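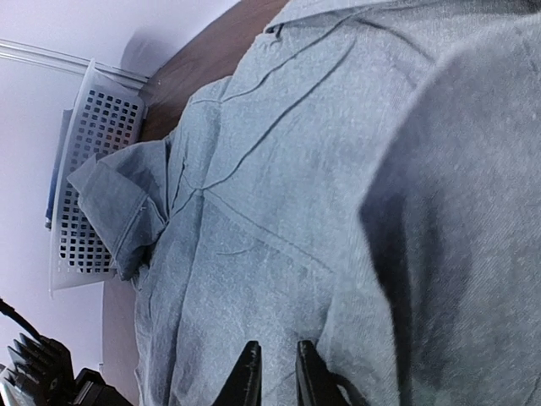

Ezekiel Lindqvist asked whether the soft cloth test can be skipped if both sets of fingers have already passed the block test. It can't. A finger that holds a block well may still slide off a shirt, and the grip force setting is different for each.

Section 3: Comparing finger sets on cloth

Use this section when you have two finger sets for the Nanau gripper and need to choose one for garment work. You will need the arm, the wrist camera, the Trimholm controller and one long-sleeved shirt. Allow 35 minutes for each finger set.

3.1 Before you start

1. Run the homing routine and wait for the controller to show READY.
2. Open the wrist camera view. Both fingertips should show at the bottom of the picture. If only one does, loosen the camera bracket, turn it until both appear and tighten it again.
3. Check that the camera cable has enough slack for a full turn of the wrist.
4. Set the speed limit to Low.

Caution: Keep your hands off the table while the arm is enabled. Use the hold button before you move the cloth.

3.2 Setting the approach height

1. Lay the shirt on the table and fold one sleeve across the body.
2. Open the fingers and bring the gripper down over the shirt until the tips are just clear of the cloth.
3. Press Store Height.

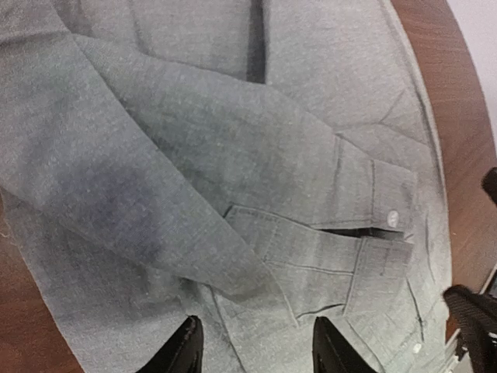 4. Jog the gripper to a second spot, over a thicker part of the shirt, and store that height too. The controller works out the values in between.
5. If error 2696 appears, the two heights are too close together. Clear it and store the second one again.

Note: Seams and cuffs stand higher than plain cloth. Don't use a button as a height point. The stored value will be too high and the fingers will close on air everywhere else.

3.3 Grip test

1. Set the grip force to 36 on the controller dial.
2. Lower the gripper until the tips press lightly into the cloth, then close the fingers.

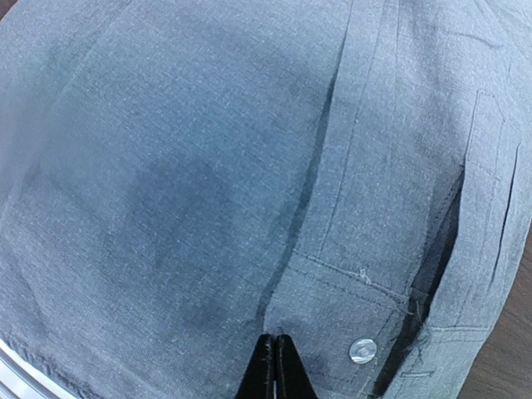
3. Lift slowly and stop when the cloth is clear of the table. Wait for the hold timer to finish.
4. Write down the result as held, slipped or missed. A pick that brings up two layers when you wanted one goes down as missed.
5. Lower, release, and repeat at the collar, the sleeve and the cuff.
6. Switch off the arm, fit the other finger set and start again from 3.2. Stored heights do not carry over - finger lengths vary between sets.

Caution: Do not raise the grip force to rescue a slipping pick. Record the slip and carry on. High force on a button can chip the fingertip.

3.4 Choosing a set

Compare slips first, then misses. If the two sets come out level, run the sleeve test again with the fold lying the other way. Keep the result sheet with the fingers it belongs to, and enter the chosen set under Tools > Fingers before moving on to Section 4.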